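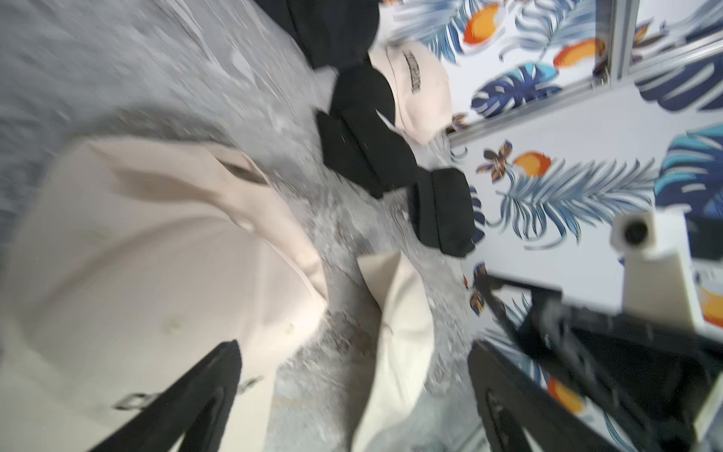
Begay, arm 2, gripper and wrist service
February, started 8:40. M. Thibodeaux, with Wissam Nseir on the controller from 11:00.

Fault as handed over by Domnica: grip width reads short on soft items. Worst on caps and beanies, hardly noticeable on the hard test blocks. Two aborts yesterday on "object lost" with the item still between the fingers. She had already restarted the controller and rerun homing, no change.

Checked the mechanical side first.

Fingers off, both. Long fiber wound around the left pivot pin, packed tight between the finger root and the side plate. Gray, same as the shag rug. Picked out with the bent tweezers, then a pass with the brass brush. Right pivot had a little of the same, looser. Did not use air. Reginald blew this joint out last time and the lint went further in, toward the screw.

Pads: left one polished at the tip, right one still has texture. Swapped both for the pair in the Skisemby drawer. That was the last pair. Ordered more, see end.

Finger screws: witness marks on three of the four still lined up. The fourth (right finger, inner) had backed out, less than a quarter turn. Cleaned the thread, medium threadlocker, retorqued all four to the card value, new marks in yellow. Old marks were white, ignore any white you find.

With the right finger loose there was side play at the tip that I could feel by hand. With it tight, none. I think this is most of the fault. On a hard block the play closes up under load, on fabric there is not enough reaction force to close it and the width estimate is off by whatever the finger leans.

Bracket bolts on the wrist: all tight. Left alone.

Encoder counts, gripper fully closed, no item:
before service: 387
after pads and screws: 231
The stored zero was still the one from before, so part of the difference is the new pads. Rezeroed at 231 and saved. Wissam wrote it into the config and into the sheet taped inside the cabinet door. Please do both if you change it. The sheet was two services behind when I opened the cabinet.

Cable: jacket on the sensor cable is shiny where it passes the wrist bracket. No copper, no cut. Moved the tie down one hole to give more slack at full wrist rotation. Ran wrist to both limits by hand with power off, no pull on the connector. Watch this one.

Lens: wiped with the dry microfiber, then one wipe with the Akeo fluid, then dry again. Do not spray onto the housing. Spray the cloth.

11:20, power on. Homing normal. Open/close 100 cycles in free air at half speed. No missed counts, no noise except a tick on opening for the first few cycles, then gone. Assume threadlocker squeezing out somewhere. Stopped and looked, found nothing on the fingers.

Soft items next, on the rug, at reduced force. Notes from the caps and knit stuff:

- Cream caps: finger pressure on the crown makes it fold inward before the force threshold trips. Threshold is set for something stiffer. Lowered one step.
- With two caps near each other, check which one the fingers are going to close on before letting it run. A finger can bear on the neighboring cap and the force reading from that looks like a contact on the target.
- Back strap with the buckle is a snag risk for the cutout in the finger. Approach from the brim side where possible.
- Black beanies near the black garment: segmentation merges them. Not a gripper matter, passed to Wissam.
- Keep the approach away from the metal rail by the wallpaper. The sensor housing sticks out further than the fingers and the collision model still has the old bracket in it. Wissam to update. Until then the keep-out is my hand-entered one and it is generous.

No "object lost" aborts through the rest of the session. Not calling it closed on one session.

12:50, W.N.: config saved under today's tag, previous one kept. To go back to the old zero you have to put the old pads back too, the two belong together.

Open:
1. Pads on order from Bikier, two pairs. Ignacio has the order.
2. Collision model with the current bracket. Wissam.
3. Recheck yellow marks after the next full shift. Whoever is on. Write the result here even if nothing moved.
4. Lint at the pivots. Proposing tweezers and brush at the end of any day the arm has been working on the rug. Takes a few minutes with the fingers on if you open the gripper fully first. Needs adding to the card.
5. Sensor cable jacket, look at it at the same time as 3.

Torque driver is back in the top drawer, set to the finger value. Reset it before using it on the bracket.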